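Overflow (washbasin)

An overflow is a small opening in the wall of a washbasin, placed some distance under the rim. Its purpose is to lead water away to the drain before the basin becomes too full. Similar openings are found in bathtubs and in some older kitchen sinks.

Contents
1 Construction
2 Position and covers
3 Common question
4 Care
5 See also

Construction

In a ceramic basin the overflow is normally formed together with the body. Between the inner and the outer wall there is a hollow channel, which goes from the opening down to the drain fitting. The drain fitting has side holes, and through these the water from the channel enters the waste pipe. For this reason the stopper can be closed and the overflow still works. The trap is placed after both, so smell from the sewer is held back in the same way for the two paths.

In basins of stone or glass a channel inside the wall is difficult to make. Such basins are often sold without an overflow, or with a separate hose behind the wall.
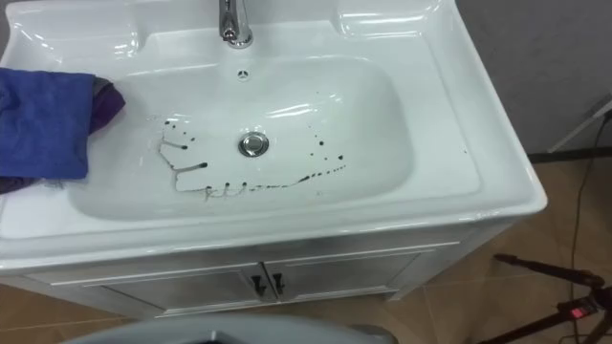

Position and covers

The height of the opening decides how much water the basin can hold in practice. Glenys Cropper, in her handbook for the Utberg pottery works, advised that the opening should be set 28 mm under the lowest point of the rim, but other makers have used other measures. Both the front wall and the back wall are used. On a basin with the faucet on the back deck, the hole may sit in the back wall just below the faucet, and it can be round with a slotted chrome cover. Uncovered holes are also common, especially in cheaper models. The Thorlacius pattern, drawn by Keith Dobson, had 6 narrow slots pressed directly in the clay and needed no separate part.
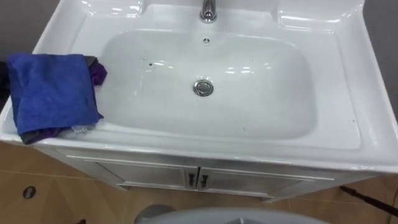 Common question

Can an overflow prevent every flood?
The channel is narrow, and a faucet which is fully open can give more water than it can carry. An overflow makes the filling slower and gives a person time to react, but the faucet should not be left running with the stopper closed.

Care

Soap and hair collect in the channel, where a cloth does not reach. This is a usual cause of bad smell from a basin with a clean trap. Tyyne Savolainen recommends warm water with a little dish soap, poured slowly in the opening by a small funnel, and afterwards a thin flexible brush. Metal wire can scratch the glaze and should be avoided. A loose cover can in most cases be pulled out by hand and washed separately.

See also

Drain stopper
Trap (plumbing)
Skovance fitting

This page was last edited on 1/28/19.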